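From: Tiina Hämäläinen
Date: 24/01/2024
To: small-interiors list
Subject: Re: lining a small box with patterned paper, which glue?

Amado Pascual wrote:
> Hello all,
> I want to line the inside of a framed box with a patterned
> wall covering, all the walls and maybe the ceiling too. The
> frame is aluminum profile. Two questions. Should a big
> pattern go in such a small space, or does it look like too
> much? And what do you put on the floor, if toys and other
> hard things will be moved on it every day? I looked at the
> Flolter mat but Reijo wrote in November that the print does
> not last.
> Also I would like to hang a shelf inside and I don't want
> to drill.
> Amado

Hello Amado, hello everybody,

I lined ours last autumn, so I can answer most of this. I am sorry that it became a long letter.

First the pattern. I was also afraid of a big pattern. Pitkänen in Dekadberg had a roll of Nustetti left, pale lavender with large crimson flowers that look like lace, and I took it mostly for the price. I think it was right. With a small pattern you see every place where the seams do not meet. With a large one the eye goes to the flowers and it forgives you a little. But you need more paper than you calculate, and the waste is large if you want to choose where the flowers come. I did not choose very much. A flower that is cut by the corner does not disturb me.

For the floor I wanted something calmer, so it is white with thin gray-green leaves and small flowers. My sister says that the two patterns fight with each other. Maybe she is right, but I have got used to it. 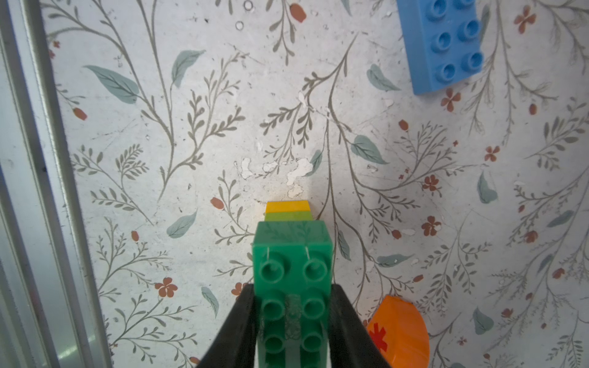
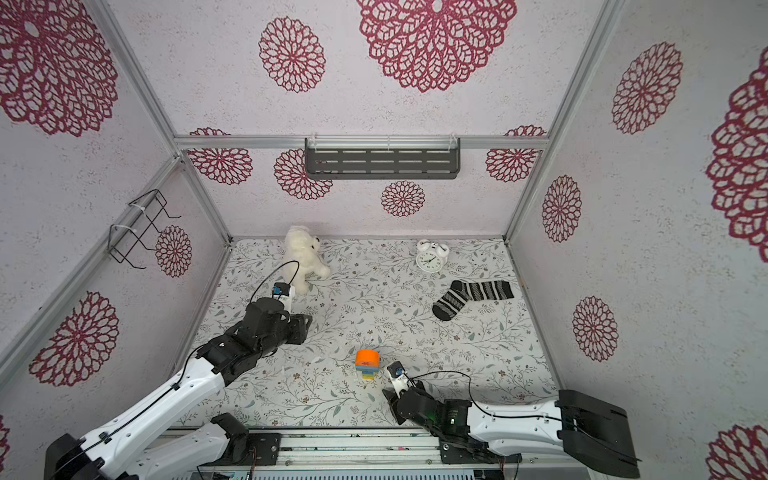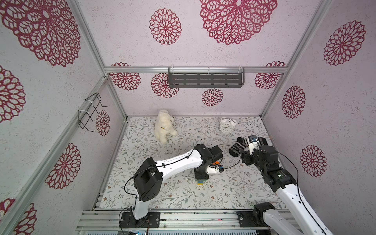 Leaves on the bottom in all three, red flowers on the walls in the second and third.

About the wear, Reijo is correct. In the first picture, look just past the green brick with the clear strip on it, near the yellow pieces: the print has white spots there. I can't tell you for sure what made them. I suspect the edges of the building bricks, they have quite sharp corners. The soft things, like the white teddy bear, do no harm that I have noticed. If I bought again, I would take a piece that is 40 cm longer than the floor and turn it when the middle becomes ugly. Mulugeta Beyene told me on this list that he puts a clear sheet on top. I have not tried it, I think it would reflect the lamp.

The shelf. In the third picture it is the dark gray one, and it hangs from the horizontal rail on the back wall with clear plastic clips. No drilling. The clips want a rail, so with your profile frame you should be fine. I would not put anything heavy there. The black wire hooks on the left are only tied to the post with white zip ties, and this was the easiest part of the whole work - I wish I had started with it.

Then glue. I used paste for non-woven paper and let it stand 14 hours before I touched the edges. The instructions said less. One corner lifted anyway and I pressed it back with a little wood glue. For the ceiling please ask a second person to hold. I tried alone 2 times and both times the paper came down on my head.

One thing I would do differently: paper the walls before the rails and the shelf are in place. I did it after, and cutting neatly behind a rail is slow and the knife slips.

Amado, how deep is your box? If it is under 300 mm then I would maybe leave the ceiling without paper, you will hardly see it.

Does anybody know if Pitkänen still gets this Nustetti color? I have one short piece left and would like to keep some for repairs.

With kind regards,
Tiina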